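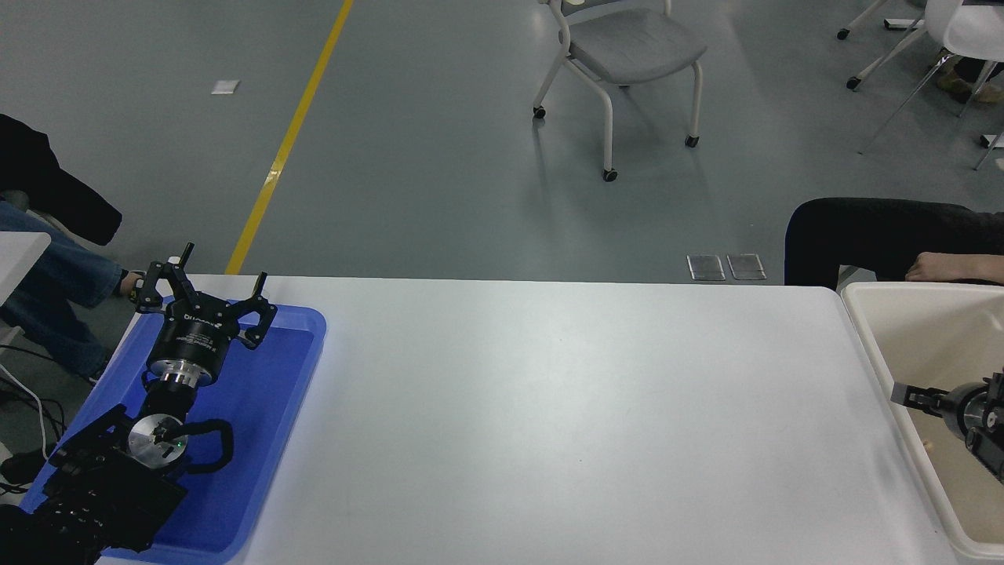 A blue tray with raised rims on a white table, over a gray epoxy-coated floor.

Fosturetti Introduces Rumeck Low-Odor Epoxy Floor Coating for Occupied Buildings

March 31, 2022 – Fosturetti, a manufacturer of floor coatings for light industrial and commercial buildings, today announced Rumeck, a two-part epoxy system designed to be applied in buildings that stay open during the work. Rumeck will ship to distributors in April.

Rumeck consists of a primer and a single finish coat. Both are supplied as a resin and a hardener in pre-measured pails, so the full contents of each pail are combined and no weighing is needed on site. The finish coat is self-leveling and is spread with a notched squeegee, then back-rolled. It can be walked on after 19 hours at normal room temperature. Carts and pallet jacks should be kept off the floor for three days, and full chemical resistance is reached after seven.

The coating contains no added solvent. Conventional solvent-based floor paints often require a building to be emptied and aired out before staff can return. With Rumeck, work can be done one bay at a time behind a plastic barrier with a portable exhaust fan, while the rest of the building stays in use. Installers must still wear gloves and eye protection and follow the safety data sheet supplied with each shipment.

Surface preparation

Rumeck is intended for concrete that is at least 28 days old. The slab must be shot-blasted or diamond-ground to remove curing compounds, old paint and weak surface material. Acid etching is not an approved preparation method. Cracks wider than a credit card edge should be filled with Fosturetti Jultel, a fast-setting repair paste that can be ground flush after two hours. Moving joints must be carried through the coating and filled with a flexible sealant.

A moisture test is required before the primer is applied. Where readings are above the limit given in the technical data sheet, the Baran moisture barrier must be installed first. Baran is a separate product and adds one day to the schedule. It bonds directly to the ground slab and takes the place of the standard primer.

Field trials

Before release, Fosturetti ran field trials at 172 sites, including repair shops, packing rooms, school workshops and small laboratories. Sites were inspected at the start of the trial and again after one full heating season. Inspectors recorded gloss, scratch depth, stains and any loss of bond.

Most defects found at the second inspection were located within a hand's width of a doorway or floor drain, where preparation by hand grinder had been uneven. The application guide was revised as a result. It now calls for a shallow saw cut at all free edges so that the coating ends in a key and does not feather out to nothing. A revised section on drains has also been added, with drawings.

Trial feedback also led to a change in the finish. The first version had a high gloss that produced glare under overhead lights. The production version has a satin surface that reflects less light and shows fewer scuff marks between cleanings. A fine non-slip additive can be mixed into the finish coat for areas that are often wet. Floors with the additive need a stiff brush or a scrubbing machine for cleaning, as mops tend to catch on the texture.

Colors, pack sizes and ordering

Rumeck will be offered in light gray, medium gray, sand and dark green. Batches may differ slightly in shade, and buyers are advised to order all material for a continuous floor at one time. Custom colors are available for orders covering 1000 square meters or more.

The primer and finish coat are sold in matched kits under order code 501. Kits must be stored indoors, off the floor and protected from frost. Unopened pails have a shelf life of 12 months from the date stamped on the lid.

Color cards, the application guide and technical data sheets for Rumeck, Baran and Jultel are available from Fosturetti distributors. Installers who have completed the existing Baran course do not need further training to apply Rumeck, but must sign for a copy of the revised guide with their first order.

About Fosturetti

Fosturetti develops and manufactures resin floor coatings, concrete repair products and moisture barriers. Its products are sold through distributors and trained installers.

Press inquiries: Fosturetti Media Office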